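Workshop notebook, Stesholm fabric room
October 2020

Second day of the red. I am writing this in the evening because in the day there was no time to sit, and I want to put down the things in order before I forget which carton was which.

The Mavromatis delivery came in the morning, later than promised, and it was left at the wrong door, so the first half hour went to the trolley. The delivery note says 1,958 pieces. Our own order says 1,732. I checked the order three times, also the copy in the blue folder, and it is 1,732 in all places. The difference may be the pieces from the September order that they never sent, but the note doesn't say this. I have not signed for the quantity, only for the cartons. Somebody should please ring Mavromatis before the invoice arrives and not after, as we did in winter.

The red is the main trouble of this delivery. In the catalogue it was one red. In the cartons I would say it is two, one which is a true red and one which goes a little to pink. Under the ceiling lights the plastic makes everything look pinker, so I took one packet of each kind to the window and opened them there. The difference stays. It is smaller than through the bag but it stays. I have put a pencil P on the label of the cartons where the top packets looked pinkish. This is only the top packets. I didn't look to the bottom of each carton and I don't want that anyone reads the P as a promise.

For the Fustorville curtain we can't mix them. For the bunting it doesn't matter, the bunting goes outside and will be all one colour after the first summer anyway.

How we work with the pieces at the moment, so that the next person can continue the same way:

Sealed packets stay flat on the right side of the light table, never stacked higher than the hand. They are slippery and the stack goes sideways. Opened pieces are shaken once, looked at on both faces, and then they go in the teal bin at the far side of the table. Plastic bags go in the sack under the bench, not on the floor. I stepped on one on Tuesday and I would not like to repeat it.
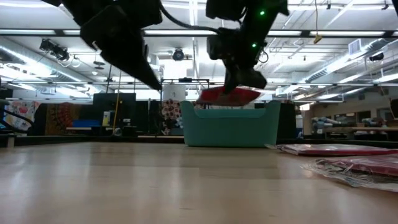 The teal bin is for the pieces with a raw edge only. I write this again because yesterday I found hemmed ones inside, and sorting them out took longer than sorting them the first time. Hemmed pieces go in the white crate by the door. If a piece has one hemmed side and three raw, it is raw. If it has a hem that is opening, it is also raw, because we will have to sew it anyway.

About fraying. A little fringe is normal with this weave and it isn't a fault. I measured on several pieces and where the threads come out less than a finger's width I let it pass. More than this, it gets a safety pin in the corner and we trim it before the overlocker. Please don't pull the loose threads by hand. I know that it is very tempting. When you pull one, the next one comes with it and the edge gets a wave that the iron doesn't take out.

I tried the two kinds of trimming on scrap. With the rotary cutter the edge is cleaner but the piece moves on the table, as the wood is quite smooth and there is nothing to hold the fabric. With the cutting mat under it, it is good, but our mat is shorter than the piece, so one must move it in the middle and there comes a small step in the line. With the big scissors it is slower and the line is less straight, but no step. For bunting, scissors. For the curtain I would like to wait for the long mat. Biller has it on the list for November, and I think this is early enough if the colour question is solved first.

Washing test: one piece of the true red and one of the pinkish, each in its own bowl, with a strip of white cotton, cold water, one hour. The true red gave almost nothing to the cotton. The pinkish one gave a faint stain, which I could see only when I laid the strip on clean paper. Both strips are pinned on the next page. I didn't do the warm test. The kettle in this room is for tea and I didn't want to argue.

Pressing: medium iron, no steam, cloth between. The fold from the packet is stubborn. It goes away on the second pass, and on the pinkish pieces there remains a shiny line if one presses directly. So always with the cloth, also when you are in a hurry.

Count at the end of the day: 265 pieces opened and put away, raw and hemmed together. The pinned ones are included. I expected more, but the shaking and looking at both faces takes its time, and I don't think we should skip it. On the back face I found several small oil marks that couldn't be seen from the front. These are in the shoebox with the lid. They are not waste, they can be used for the inside of the flags where nobody looks.

I also moved the labels. Before, they were stuck on the front of the bins and they fell off each time when the bin was carried, because the plastic is matte and the glue doesn't like it. Now they hang on a string from the shelf over the place where each bin belongs. It looks a bit like a market stall but one can read it from the door.

Things which are missing or finished:
chalk, white (we have only the blue, and it is hard to brush out)
safety pins, the long ones
one more sack for the plastic bags
needle size 90 for the overlocker, the last is in the machine
tape for the cartons, if we must send the pinkish back

On the question of sending back: we can return only closed packets, this is written on the Mavromatis note in very small letters. So from tomorrow please open only from cartons without the P, until it is decided. The P cartons are against the wall under the window, and I have put the folded grey blanket over them because of the sun.

Tomorrow: finish the carton that is open, then the first one on the left. Trim the pinned pieces if there are two of us. Ask about the difference of quantity. Look for the September delivery note, which I believe is in the drawer with the zippers, for a reason I don't remember.

The tap in the corner is dripping again, bucket is under it, empty it before you leave.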